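Posted August 17, 2018
by the author, second-year textiles and household studies

Where the Socks Go: A Report on Laundry Habits in One Residence Hall

I picked this topic in February, when the sign-up sheet for better topics was already full. The course asked for a small study of an everyday practice. Somebody had taken coffee, somebody had taken sleep, and the person ahead of me took parking, so I took laundry. I live on the second floor of Plomard Hall, directly over the laundry room, and I figured I had been doing unpaid field work for a year anyway, mostly at one in the morning, through the floor.

The question I wrote on my proposal was "How do students decide what counts as dirty?" My instructor wrote "narrow this" next to it. I narrowed it to Plomard Hall.

Method

I put a paper survey under every door in the building and a box in the lobby to return it to. I got 209 back. One of these was a grocery list, which I have counted as a refusal, and several had been filled out by people who plainly wanted to impress me. Nobody who owns five pairs of jeans washes all of them after every wearing, and I know this because I also sat in the laundry room with a notebook.

The sitting was the second part of the method. I did it over two weeks, in the evenings, on the folding table until I was asked to get off the folding table, and then on the floor by the change machine. I wrote down what people brought, whether they sorted it, what setting they picked and how long they left it after the machine stopped. I didn't write down who they were. In a building this size that's a courtesy more than a safeguard, as everyone knows whose towel has the dolphins.

What people say they do

The survey says we are a clean and organized people. Most respondents reported that they sort by color, read the care label, and take their clothes out promptly. The favorite answer to "How often do you wash your sheets?" was "every week," and the second favorite was blank.

The open question at the end was more use. I asked for the rule each person goes by when deciding if something needs washing. The smell test came up constantly. So did the chair. I hadn't asked about a chair, but it seems nearly every room has one and it holds the clothes that are too worn for the drawer and too good for the hamper. One respondent called it "the waiting room." Another has two, and keeps a system between them that took up the rest of the page and the back.

What people do

They put it all in together on cold.

I watched for sorting and saw very little of it, and what I did see was done on the lid of the washer in a hurry by people who had just found a red sock. Care labels were read in my presence only by someone holding a wool sweater that had already been through. The most popular setting was whichever one the last person had left it on. When I asked about this, in a friendly way, I was told the machines all do the same thing no matter what you press, and I have to report that my own trial with four loads of towels didn't prove them wrong.

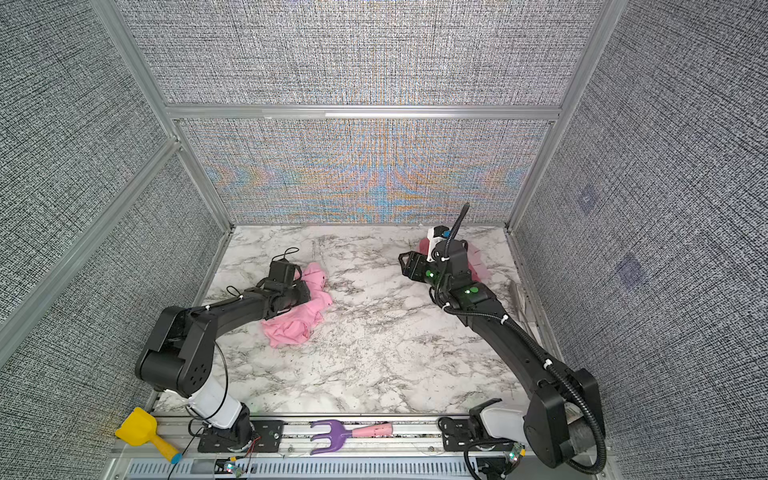

Color is the part where belief and behavior drift furthest apart. Everyone in the building can recite the rule about reds and whites, and everyone has at least one shirt that shows what the rule is for. I've started thinking of this shade as the house color. Two pieces of cloth in shades of that pink, laid out on a white marble-patterned surface, look like something a store would want real money for, and in Plomard they'd be called "my white ones." Of the people I asked about a pink item, most blamed the machine, a few blamed the detergent, and one blamed a roommate who had moved out the year before.

The detergent question

I ran a small side test because the rubric wanted "a measured component." I bought the two detergents the corner store carries, Prirkinex and Grolutel, and washed matching cotton squares stained with coffee, grass and the dining hall's marinara. I then had people on my floor rank the squares without telling them which was which. They could not agree. The marinara survived everything. Prirkinex smells like a pear that has been to college, and Grolutel smells like nothing and costs less, and I've switched to Grolutel.

A proper test would have used more squares, a light meter and somebody other than my neighbors, who were promised pizza and ranked accordingly.

Some background

Our assigned reading was the Lukáč handbook on domestic routines, published in 2000, which argues that washing habits are picked up at home and change very little afterward. I can't fully back this up. Plenty of people told me they'd never done laundry before they got here, and their habits had been picked up from the person at the next machine, who had also never done laundry. I would call that a tradition now. It's passed down every fall.

The handbook is better on abandoned loads. It says the waiting time before a stranger may move your wet clothes is the one rule people enforce on each other without any sign on the wall. We do have a sign. It says ten minutes. In practice people gave it up to half an hour, sighing, and then moved the clothes to the top of the dryer with surprising care.

Limits

The survey was on paper and the ink ran on some of the returned ones, for reasons I suppose are on topic. Finals week isn't included. I was told that during finals week nobody washes anything, but I was studying and have no data, only a chair.

If I did it again I'd skip the question about sheets.

Comments

Fourth-floor resident: the dolphins are my grandmother's and I stand by them

tidyish: You should have tried the marinara with dish soap first, then a cold rinse. Works on mine if you get to it the same day.

guest: Was the grocery list found? I was missing one around then. It had eggs on it.

Plomard Hall student reports page | Questions to the front desk | Copyright of each report stays with its author | Back to top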